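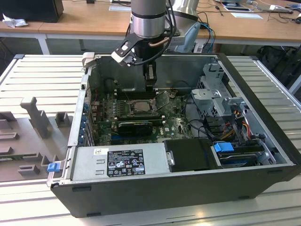
Memory is where your hands learn to be humble, according to Sabina Khan, and she has been teaching a robot to work inside desktop computers since January. You feel for the slot, you feel for the click, and then you have to find a way to pass that feeling along to a machine that has never pushed on anything in its life.

I love this stuff. At Clostier, the small repair lab where Khan works, a new job doesn't begin with code. It begins with a person moving the arm through it, again and again, while the computer records every joint and every squeeze of the fingers. For big, easy motions she grabs the wrist and walks it over by hand. For the close work she sits down at a remote controller and steers from a chair, because her own arm would get in the way.

A Dell tower is a wonderful classroom, it must be said. There's a processor socket, banks of memory slots, a graphics card, a drive with a bright blue tab, and wires curling through the lot of it — everything a beginner could bump into. 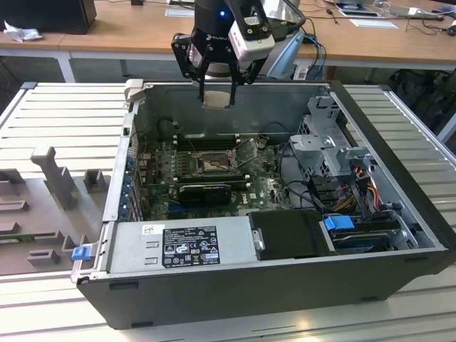 The first lessons are slow. Khan spent 11 minutes on her very first run, and she still talks about it with real affection! Now she gets through one in under two, and the collection stands at 2319 runs, the clumsy ones included. Her colleague Eilif Wikström fought to keep those. A robot that has only seen perfect hands, he argues, has no idea what to do when a part goes in crooked.

He may be right. The Kumia model, trained on just 200 clean runs, froze whenever it missed. The next one, Cuesta, backs off, shifts a hair and tries again, much as you or I would. I watched it do that over and over one afternoon and could have happily stayed until dinner.

Related
Seven Hours With a Remote-Control Arm
Murnier's Quiet Factory Floor
Why Cables Still Baffle Robots
Letters: Who Fixes the Fixers?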